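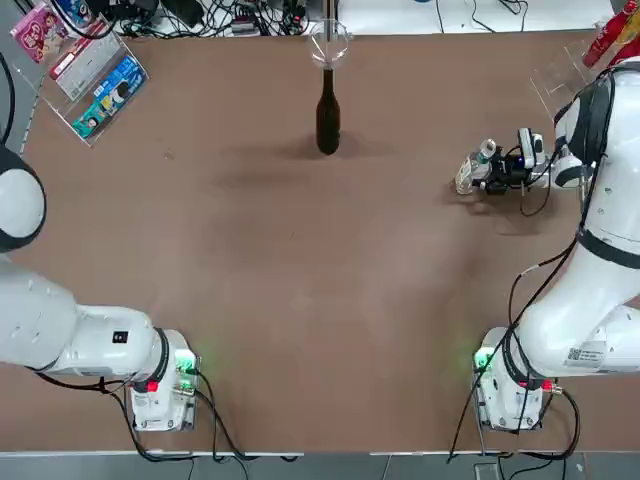

Pouring and storing drinks on a small table without the mess?

Ivone Frota
Viewed 1,941 times

Hi all! I'm setting up a drinks corner in our community room at Rillholm for a December get-together and I am so excited about it. The plan is water, juice and a couple of dark glass bottles of homemade syrup, all on one long brown table, with people helping themselves.

My trouble is the pouring. At our last one we had almost 100 people through, and by the end the table was one big puddle. Soft plastic water bottles are the worst: you squeeze without meaning to and half of it goes over your hand. The wine glasses kept getting knocked too. And where do you keep all the bottles so they don't wander off to every corner?

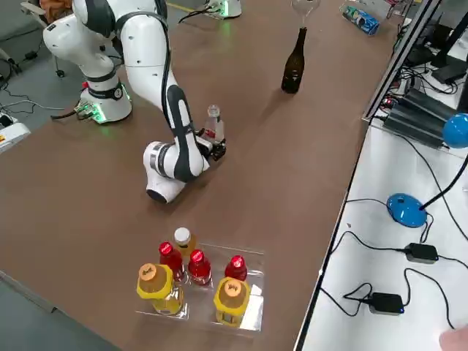 I was also thinking of sorting by cap color, say orange caps together and red caps together, so people can see what's what from across the room. Does that work, or does everyone ignore it after the first five minutes? Any ideas at all are welcome, I love this kind of planning!

Vojtěch Ondrejka
7 people found this helpful

Oh, trays! Get clear plastic trays with a low wall and give each kind of drink its own. I put the big bottles at the corners and the small ones between them, and when something drips it stays in the tray. You lift the whole thing to the sink at the end, and that's your cleanup done. Snacks get their own box on the other side of the table, well away from the wet stuff.

For the soft bottles, hold them up near the neck. There's more give in the middle, and that's where the accidental squirt comes from. Hold the glass in your other hand, bring the two close together and tip slowly. If you're filling a lot of glasses in a row, don't fill past two thirds.

Your cap color idea is great, by the way. I did it for a school thing with 20 kids and they were stricter about it than I was!

Syrup is another story. For moving it from a big jar into narrow bottles, use a clear funnel so you can watch the level. Mine is a big Hekar one with a little hanging hole on the rim and I would not be without it.
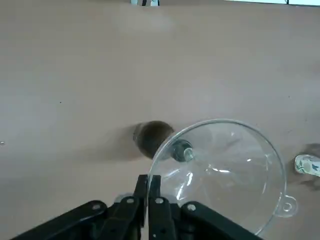 Does the funnel need to be dry before I use it for syrup?
A quick shake and a wipe inside the cone is enough if you'll drink the syrup the same day. For anything you're going to store, let it dry all the way first.

One more thing, keep a heavier cup on the table for the last bits left in the bottles. So handy. 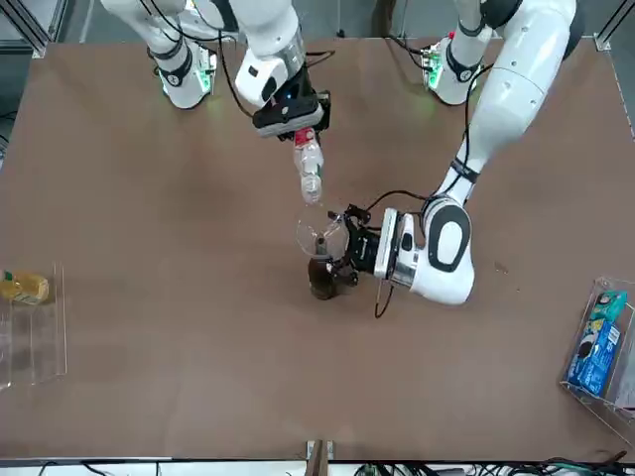

Bottle tipped over the glass, dark brown cup just beneath

prarow_kitchen

just use a jug. or put a towel down. we did the towel and it was fine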